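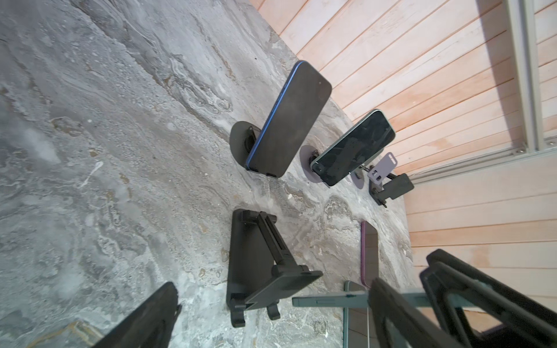
Chapter 8
Who's Talking? Voices in the Radio Sitcom

A radio sitcom has to tell its listeners who is in the room, and it has to do it fast, over and over, without ever seeming to. It's one of the great pleasures of the form once you get the hang of it! On a page, or on a stage, the eye does most of this work for free. Take the phone stands on the marble-patterned surface, three of them in a slanting row by the wooden boards, with the larger black tablet stand closer in. One glance and you know there's a big one and three smaller ones, and where each of them is. Now try getting that across in sound alone, in the first ten seconds, with a joke in it. That is the job of this chapter.

Chapter 7 dealt with plot, and you should have a finished outline for your own episode by now. Keep it beside you. We'll be pulling it apart again (sorry, but it's worth it) and asking of each scene how many people are in it and how a listener would know.

Our main example is Lollow, a comedy about a failing ferry office written by Tobiloba Okonkwo for a small regional station. The show ran for 35 episodes and hardly changed its cast in all that time: Mitineck the manager, his sister Bea, the ticket clerk Urgate, and a retired pilot everybody calls the Captain. The script of the first episode is only 1,296 words long before the first change of place, and all four of them are up and running by the end of it. Here is how it opens.

MITINECK: Who moved the timetable?
URGATE: It fell.
MITINECK: It was screwed to the wall.
URGATE: It fell hard.
BEA: (OFF) Is he shouting about the timetable? Tell him I've got a kettle on and I'm not coming in till he's done.
MITINECK: I'm not shouting!
URGATE: He's not shouting.
BEA: (OFF) Then who's that?

Read it out loud, all the parts, in your own ordinary voice. You don't need to do accents. You can still tell them apart, can't you? Mitineck asks questions and corrects people. Urgate uses as few words as he can get away with. Bea talks in long loops and comes from another room, which gives the listener the size of the place as well as her character. Okonkwo hasn't used a single name so far, and when Bea does call out "Mitineck!" two lines later it lands as a laugh and a label at the same time.

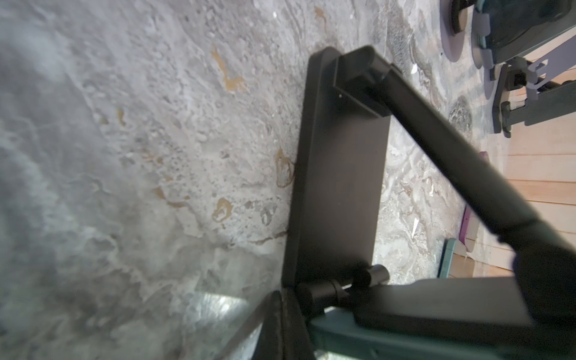 The Captain is held back until the other three are settled. This is a choice you'll meet a lot in good sitcom scripts. A fourth voice added to three new ones is a muddle, but a fourth voice added to three we already know is an event, and the writer can build up to it. Okonkwo has him come through the door in the middle of somebody else's sentence, finishing it wrongly.

Her first draft was different. All four were on stage from line one, and at a read-through one September evening the script editor, Oluf Fogh, shut his eyes and asked the cast to carry on. After a page he put up his hand and said he'd counted two people. Everyone laughed, and then Okonkwo went home and rewrote the scene from the top. I love this story and I've tried the same test in every class since. It works on nearly any script, including mine, which is humbling.

What you will do in this chapter

First we look at sentence length as a way of marking a character, with two more scenes from Lollow. Then comes distance from the microphone (ON, OFF, and the very handy APPROACHING), followed by a section on names: how often people really use them in talk, and how often a script can. The last part covers the silent character, someone who is in the scene but hasn't spoken for half a page, and who has therefore vanished. Ways of bringing them back include a cough, a teaspoon, and a well-timed "no."

Before you read on

Take any scene from your outline with three or more people in it. Write one page of it with no character names at all, neither in the margin nor in the dialogue. Hand it to a friend and ask them to mark where the speaker changes and how many speakers there are. Don't help them! Keep the marked page, as you'll need it for Exercise 8.3.

8.1 Long talkers and short talkers

205 shares
8 comments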